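Columnar cactus on a butcher block top -- do I need to move it before winter?
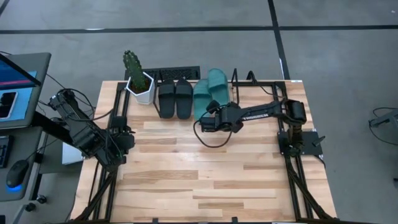 Posted by Pamisier, July 23, 2021

Moved it off the windowsill when we put the new wood top in. White six-sided pot, no idea if there's a hole under the liner. Two things. Should it get less water starting in October? And what do I put on the wood so the pot doesnt leave a ring? I used mineral oil once already and it soaked right in. Also the heat vent is on the wall behind it, if that matters.

Reply from Boonchu

Less water yes. Mine gets 200 ml a month in summer, then from October nothing until the tips look a little thin. Check for a hole first!! No hole and you're just making soup down there. If it's solid, keep the plant in a cheap plastic nursery pot and lift it out to water in the sink. Let it drain all the way before it goes back.

Vent does matter. Dry hot air on one side all winter, you get corky patches. Turn it now and then or shut that vent.

For the ring -- cork mat. Done.

Reply from Drukdale

Cork holds damp, I wouldn't. Had a black circle under mine and had to sand the whole corner. Use a glazed saucer with little feet so air gets under. And one coat of oil is nothing on new butcher block. I did 2 coats a week for the first month, went through a 700 ml bottle, now just when it looks dull. Wipe off the extra or it stays sticky.

Reply from Deko

had one of these 2 years and never watered it in winter, still alive. they like sun thats all I know

Contact us | Copyright 2021 | Back to top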